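Floor Care for Offices and Small Rooms
Unit 4: Textile Floors, Daily and Weekly Work
Course notes, Ottmar Kettler

Before this unit you should have read the notes on hard floors. Many words are the same (dry soil, wet soil, edge, traffic lane) and I do not explain them again.

4.1 What a carpet does with dirt

On a hard floor the dirt stays on the top, and you see it by the evening. A carpet takes it inside. The sand and the dust go down between the fibers and stay there, and the surface can look quite clean for weeks. During this time each step moves the sand against the fiber and cuts it a little. When a carpet looks gray and flat in the doorway, it is often not dirty any more in the sense that we can wash it. It is worn.

For this reason we speak in this course first of removing dry soil, and only much later of washing. If you learn just one thing from Unit 4, please learn the order: pick up, vacuum, treat spots, wash.

4.2 Picking up

Small things must leave the carpet before the vacuum cleaner comes. Paper clips, staples, rubber bands, pieces of plastic, the caps of pens. They are hard to see on a carpet with a pattern, and a striped carpet is in my experience the worst, as a thin object which lies along the stripe disappears for the eye. Go low and look across the stripes. When the light comes from the side, the object makes a shadow and you find it. 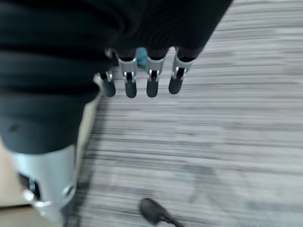
Take the things up one by one, between the fingertips, and lift straight up. Do not sweep with the flat hand. A staple that is pushed sideways goes under a loop, and then you need tweezers, and if you pull too strongly the loop comes with it. A pulled loop is never pulled back. You cut it with sharp scissors at the height of the others.

What you find goes into a small box or a bag, not into your pocket. In an office you also do not decide what is rubbish. A screw or a small colored part can belong to something expensive. Put it on the nearest desk or window sill and write a note.

4.3 Loop and cut pile

Most office carpets are loop pile. The thread goes up and comes down again, and the surface is firm. Cut pile is softer, it shows footprints and it shows the direction of the vacuum cleaner. In class we had the sample board from Clarkari with 12 pieces on it. Please handle the samples again before the test with your eyes closed, as you must be able to say loop or cut only by touching.

A striped carpet may have the stripe in the color only, or also in the height of the pile. In the second case the low lines collect more dust than the high ones. Vacuum first across the stripes and then along them, and finish along, so that the floor looks quiet.

4.4 Vacuuming

Move slowly. The students of last May vacuumed our practice room with the Lerard machine, first at their normal speed and then at half of this speed. The second time we still took 19 grams of dust from a floor which everybody had called finished. I keep this dust in a jar and I show it to each new group.

Some rules for the practice:

- Empty the bag when it is two thirds full.
- Check the brush for hair and threads before you start. A long thread around the brush makes a black line on a light carpet.
- With loop pile, switch the turning brush off if the manufacturer asks for it. The Eyvindsson leaflet in your folder has a table for this.
- In the traffic lane four strokes, elsewhere two.
- Do the edges with the narrow nozzle once a week. Dust at the wall makes a dark border that later no shampoo will remove completely.

4.5 Looking after the work

When you have finished, kneel down and press the fingertips into the pile in three places: at the door, at the desk, and at one place where no one walks. Press, hold a moment, lift. If grains stay on the skin, the place is not ready. Compare the three places with each other and write it in your work sheet. It sounds old-fashioned, but I have not found a quicker test. Do it with clean fingers, of course, and without hand cream.

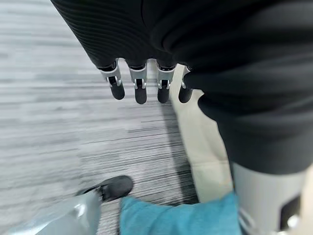

4.6 Spots

A fresh spot is treated from the outside to the center, with a white cloth, and you press but do not rub. Try every product first in a corner. We use Provamine in the class, always diluted: 12 milliliters in 900 milliliters of lukewarm water. More product does not clean more. It leaves a sticky rest in the fiber, and after some weeks the spot is back, darker than before.

Homework: read pages 88 to 91 in the folder and fill out the spot table for coffee, ink and candle wax. Bring your own white cloth next time.

Contact: course office, textile care program | © Ottmar Kettler, for use in class only | Back to top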